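# The Clirnstead Harbor Dispute of 1756

**Ornia reprint, cloth hardcover, 367 pages, $75**

I've wanted to get this one back in print ever since I opened Ornia, and I finally have bound copies to sell! It's a study of the quarrel between the harbor town of Clirnstead and its neighbors upriver, who stopped paying dues in the spring of 1756 and then sent a delegation to explain why. Most of the book is letters (very rude letters, some of them), with plenty of notes to help you keep track of who was writing to whom.

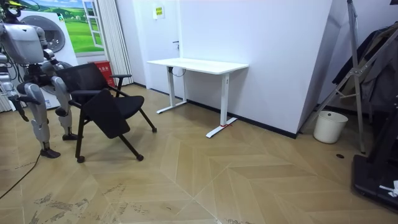
*Silver robot beside a black mesh chair.*

The text is the same as the first printing. I had it reset from a clean library copy and left the old spellings in the letters alone, but I did fix the page references in the index, which were off by two all the way from G to M and drove me up the wall. The appendix with the full table of dues is back too. The cheap paperback dropped it, and I've never forgiven that paperback.

## Binding and paper

Bouvier did the binding in dark green cloth with sewn sections, so it opens flat on a desk and stays there. The paper is cream and a little heavier than I planned - you'll notice it if you read in bed. There are three fold-out maps at the back, and the river one is big. Give yourself some table space before you unfold it.
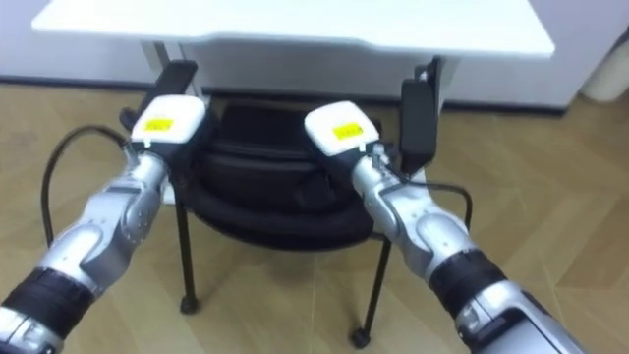

**Do I need to know the history before I start?**

The opening chapter covers it. It runs through the older harbor agreements in plain language, and after that the letters are in date order with a short note before each one. If you get lost, try the list of delegates just ahead of the index.

## What's in the box

- The book, wrapped in tissue
- A loose errata slip (one wrong date and a missing comma, sorry)
- A paper bookmark with the harbor map on it

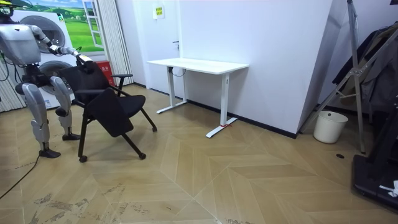
*Black gripper on the top edge of the chair's backrest.*

## Stand, if you want one

I also carry the Alumik book stand, sold separately. It holds this volume open without pinching the pages, and the feet fold in for storage. I use mine every day for proofreading. It won't take the atlas-size books, so please don't order it for those. 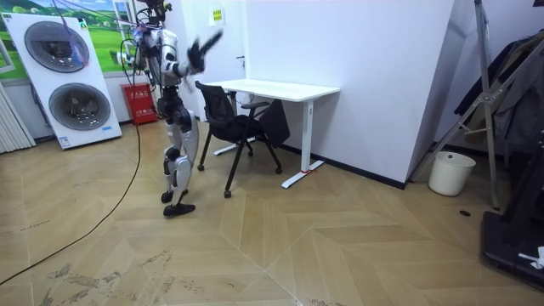 Shipping is by regular mail in a stiff carton, and I pack orders twice a week. If a corner gets bumped on the way, write to me and I'll swap the copy. Classroom orders get a discount, but I do need the course name when you ask. The companion volume of council minutes is planned for June, same cloth and same size, so the two will sit nicely together on a shelf.

Page updated 28 December 2018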